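Moving to Wekstead — Kassa Park or the old village?

mapleleft
27 Aug 2025
We have an offer in on a two-bed at Kassa Park and are having second thoughts. It's a 15 minute drive to the station and the service charge is £681 a year. Does anyone live there? Is it worth it?

Tobin_R
Been here since the first phase. Quiet, decent parking, bins collected on time. The charge covers the grass and the lighting. I have no complaints.

dunnock44
I'd go for the village. We paid less for an older house with a proper garden and there's no charge at all. Ask who manages Kassa Park now. It was Daredus when my sister rented there and they never answered the phone.

Tobin_R
Still Daredus. They answer me — use the email.

hobbin
Kitchens in the two-beds are small, so measure up before you exchange. Worktop space is the main thing you lose. I like light wood strips for a top, like this. 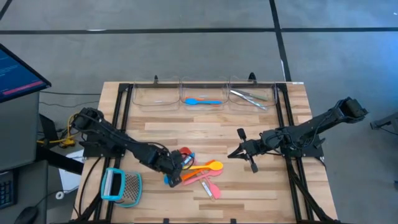

Butcher-block top, clear bins along the far edge

mapleleft
Thanks. I do like the wood. Does the charge go up every year?

dunnock44
Ours would have. Read the lease.

Tobin_R
Mine has gone up once. Susa Close pays more than we do and has no visitor spaces.

mapleleft
Second viewing is on Saturday. I'll ask for the accounts.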